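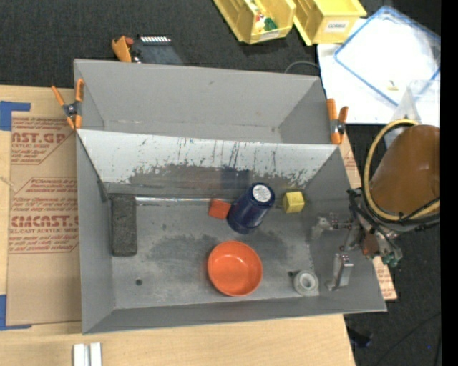
*The gray bin with the current set of objects, arm coming in from the right.*

I spent most of April comparing two grippers on the same arm, and I said I'd write up the results once I had enough picks. I stopped at 400 per gripper.

The first is the Ulton two-finger, with plain metal fingers. The second is the Zoltier, which has softer pads and costs a good bit more. Same controller for both, same speed limits, same objects in the bin: the navy container with the silver lid, the orange bowl, the roll of clear tape, the dark rough block, the orange block and the yellow cube.

Out of 400 tries, the Ulton missed 35. Most of those were the tape. When it lies flat there isn't much to get hold of, and the fingers tend to skate over the top. The bowl was easier than I expected as long as one finger went inside the rim.

The Zoltier did better on the tape and worse on the block. The pads are thick, so when the block ends up against a wall there's no room to get one behind it. I tried coming in at an angle, which helped a little and made every pick slower. I lost the log for its first two days, so I don't have a miss count I trust. I'll rerun it.

The sloped walls help with both. Things that get bumped mostly slide back down to the floor. The bin is held with orange spring clamps, and I check them every morning. Before I started doing that, the bin crept a bit over a long run and I had to redo the calibration twice.

Jocelyn Sison asked if I'd tried lowering the closing force on the Ulton. I have, down to the point where it dropped the container, and then I went back up one step. I didn't see any difference on the small cube.

For now the Ulton stays on. Sylvain is lending me a set of longer fingers on Friday and I want to try those on the tape first.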